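What I learned from buying a used tow tractor

2025-06-25

We are a small flying club at Skeltport, with four airplanes and one hangar that slopes a little toward the door. For many years we moved the airplanes by hand. With the two light ones it is no problem. The twin is another story, and last October after rain two of us could not push it back over the door rail at all. We stood there until somebody from the next hangar came to help.

After this I was asked to find a used tow tractor, maybe because I am the one who reads manuals. I want to write down how it went, because when I was searching I found many advertisements and very few stories from people who bought one.

The first thing I had to learn is the difference between a tractor which uses a towbar and one which lifts the nose wheel. The second kind is more comfortable in a tight hangar. But it also has more parts which can leak or bend, and for each airplane you must check that the cradle fits the tire and that you do not turn past the limit of the nose gear. Our twin has red marks for this limit. I would like to say that everybody in the club knew about them, but it is not so.
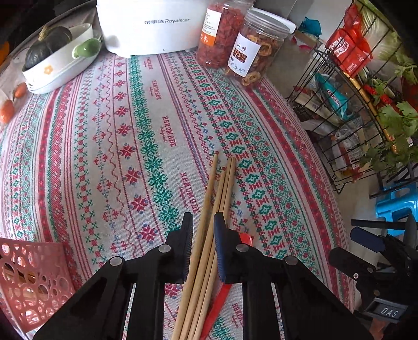

I looked at three machines. The first was an old gasoline tractor from a cargo handler. It was strong and cheap, and too heavy for our floor. The second was a small electric one with the name Ilta painted on the side, and the seller was honest that the batteries were at the end of their life. New batteries would cost almost as much as the machine. The third was a Haruna, also electric, with 557 hours on the meter and a folder of service papers. I liked the folder more than the tractor, to tell the truth. Each oil change of the drive gear was written in it by the same hand.

I asked the seller to let me drive it for a longer time than he wanted. This is my advice to all buyers. In the first minutes any electric tractor feels good. After half an hour of pulling, you hear the bearings, you smell the cables if a connection is weak, and you see how fast the battery indicator goes down. Ours went down slowly, and then suddenly a lot, and then it stayed there. The seller said it was the indicator. I measured the cells myself and he was right. 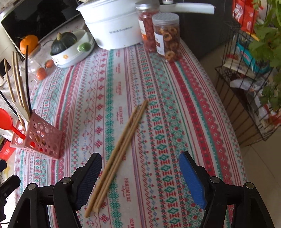
Mollik

The transport was the part I planned badly. The tractor weighs more than 1000 kilograms, and the trailer I had reserved was not allowed to carry it. I lost one day and my deposit. Also please ask if the charger is included in the price, and look at its plug. Our charger needs a three-phase outlet and the hangar had only one, on the wrong wall, so we had to buy a long cable.

Now it is in the hangar and it works. We have a rule that a new driver must first move the old trainer in and out with another member walking at the wing tip - no phone, no talking about the weather. I have also put yellow tape on the floor where the main wheels should stop. The tape is already coming off in one corner, and I think floor paint would be better, but for paint the hangar must be empty for 4 days.

Next I must find a towbar head for the trainer. The one that came with the tractor does not fit.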